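Bollarura Clothing Room: progress report to the Plumard Fund
7 March 2018
Prepared by Xiomara Brannigan

We're really pleased with how the first half of the grant has gone! The clothing room in Brevatport has handed out 704 garments so far, and the shirts and sweaters have been the big success. People want good plain basics they can wear to work, and we can finally find them the right size without digging through bags.

Most of that comes down to folding. Konrad Lis put together one method for every long-sleeved top: lay it flat, smooth the body, bring both sleeves in to the back, then fold up from the hem. Knits get a little extra time at the shoulders, where they like to bunch. Ada Donati has taught it at 6 sessions, and the shelves look wonderful (you can read every size label from the doorway now).
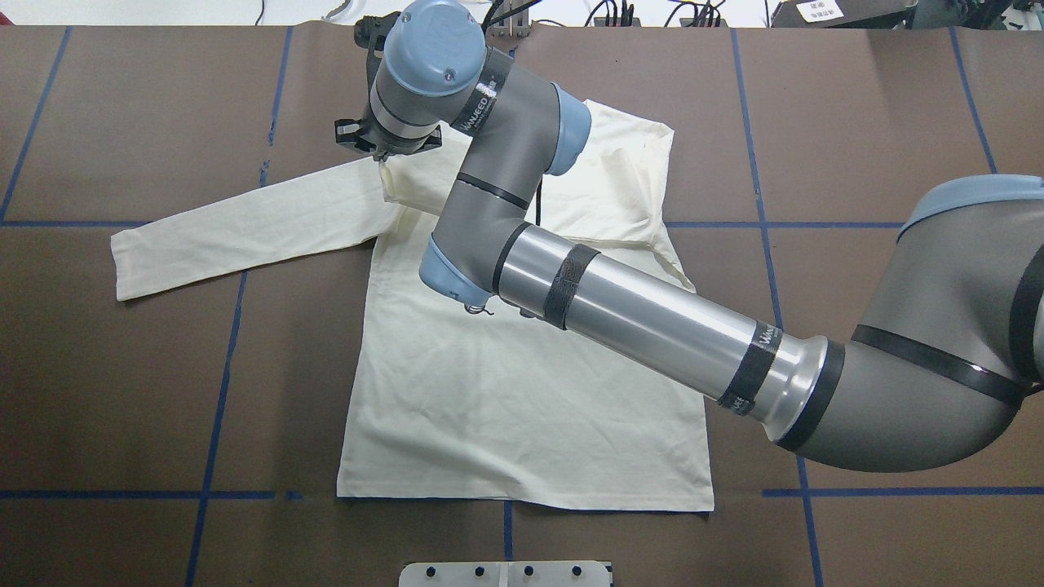 Do the knit tops go on hangers or on shelves?
On shelves, folded. Hangers pull the shoulders out of shape, so we keep those for woven shirts and jackets.

Spending is on track. The shelving from Gallagher came in under budget, and with Bernadette Haverford's agreement we put the difference toward 144 size dividers and a second steamer. The steamer has already earned its place, especially on cotton collars.

Two things are behind. The children's section still has no proper sorting system, and our winter coats are stacked too high for comfort. Ignacio Iwasaki is measuring the back wall for a rail that would hold 100 coats, and we hope to have it up by July. We'll send the quote as soon as it comes in, along with the updated stock list you asked for.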